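Old post office in Cundstead to become children's library

The town of Cundstead will turn its old post office on Barrientos Street into a library for children, the town office announced this week. Work on the building should begin in March and the doors are planned to open before the next school year.

The post office closed six years ago, and the building has stood without use from that time. The town bought it last year for a low price, with the condition that the front of the building stays as it is. Inside, almost everything will be changed. The counter hall will be the main reading room, and the former sorting room will get low shelves and a corner for story hours.

Until now, families in Cundstead had to share one small room in the main library on the other side of the river. Parents have complained for a long time that this room is too narrow for strollers and that it closes at 4 p.m., when many children have only just come home from school. The new library will stay open until 6:30 p.m.

The walls will have a bright theme from garden and fairy tale pictures. Children in two local schools were asked which style they like, and the garden style received 228 votes, more than the sea and the space styles.
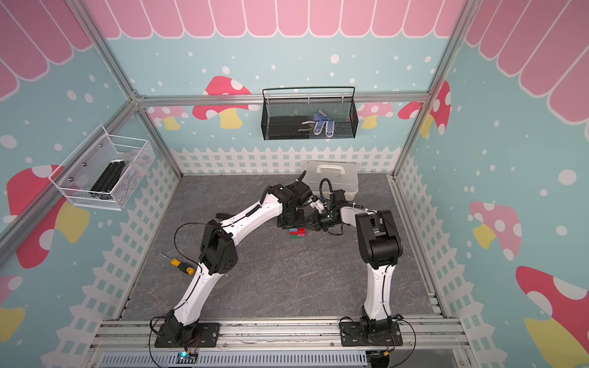 Mushrooms, picket fences and pink awnings in a garden style.

The design work was given to Trernier, a small studio from the region which has made waiting rooms and school corridors before. The heating and the electric lines will be renewed by Gridside, and this part of the work is the most expensive one. According to the town office, the old pipes could not be repaired any more.

Nearly 2,000 books will move from the main library to the new place. Another 400 will be bought new, among them picture books in Spanish and Polish, which were often asked for by the families. The town also wants to lend board games, but the rules for this are not ready yet.

Not all neighbors are happy with the plan. Some people who live on Barrientos Street are worried about parking, because the street is narrow and the yard behind the building has little space. The town office answered that a short stopping place will be marked in front of the door - and that the bus stop at the corner will remain.

Residents can look at the floor plans in the town hall during the usual opening hours. Written comments are accepted until the end of the month.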